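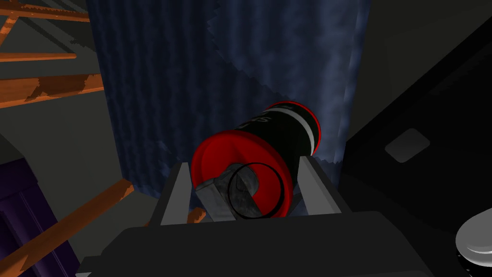

Wednesday, late afternoon, athletics equipment workshop

Long day, so I'm writing this up while the kettle boils and before I forget half of it. The budget letter came around at lunch. Every support shop in the athletic department is to find savings before fall camp, and for us that means no new practice helmets this year and no sending the old ones out for pad work unless we can show we can't do it in house. Satish Alva read it out loud standing by the heat press, bless him, in his best announcer voice, and then we all went back to what we were doing.

So: the pads. We have almost 600 liner pads in the bins from last season, a mix of the old Estar ones and the Stirnasa ones that came in when the supplier changed. I'd always assumed they aged about the same and we swapped them on the same schedule. Laiba Ansari has been saying since spring ball that they don't, and I owed it to her to sit down and check properly, so that's what today was.

What we did. Pulled 20 pads, half of each make, all from crown positions, all with a full season on them. Let them sit overnight in the shop so they'd be at room temperature (the storage cage gets very warm by the afternoon, and I think that spoiled our first try in April). Then each one went under the flat plate on the bench press with the same weight, held for a minute, let go, and we measured the thickness right away and again after 7 minutes. Laiba called the numbers and I wrote them down, which is why the sheet is in my handwriting, sorry everybody.
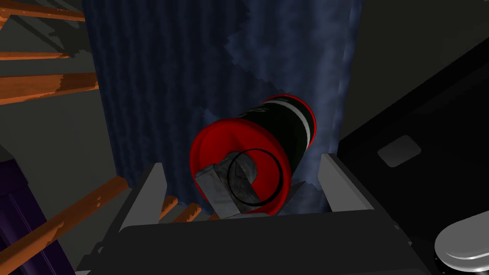

Can in the gripper, Wednesday.

The Stirnasa pads came back nicely, nearly all of them to where they started by the second reading. The Estar pads were all over the place. A few were fine, a few stayed visibly squashed, and one had a split along the seam that I'd have sworn wasn't there when I took it out of the bin, though I wasn't looking for one either. I set that one aside in a bag with a note on it. Please don't tidy it away.

I don't want to make too much of this. It's a small pull, it's a bench press and a caliper, and none of it tells us how a helmet does in a real hit. That's for the certified people and it stays with the certified people. What I think we can say is that the two makes shouldn't share a replacement schedule, and that if money only stretches so far we should spend it on the Estar bins first. Laiba gets the credit for that, and I told her so, and she was very gracious about it and only said "I know" the once.

Satish wanted to see whether washing had anything to do with it. The older pads went through the Mudo detergent two seasons running before we changed over, and he remembers them coming out stiff. Fair question! I can't separate age from soap with what we have here, but there's a sealed box of unused Estar pads on the top shelf from the same order, and if we wash half of those and leave the rest alone we might learn something. I've put the box on the end of the long bench with his name on it.

Other bits, so they're written down somewhere. The caliper battery is going again. The left clamp on the press needs a turn after every few pads or the plate sits crooked, and I redid three readings before I noticed. Chinstrap snaps: the order of 1000 from Dela Peña arrived short one bag, and I've emailed them and been promised the rest, very pleasant on the phone too. Until then please take from the open bag and leave the sealed ones for game gear.

Somebody in the office asked whether all this will be a page the assistant director can take to the meeting. I said I'd try. I'm a good deal better at pads than pages, so if either of you has an hour tomorrow to turn the sheet into a table I'd be very grateful, and I'll bring the good coffee.

To do next: repeat with jaw pads, same hold, same wait. Label the bins by make before anything else gets tossed in them.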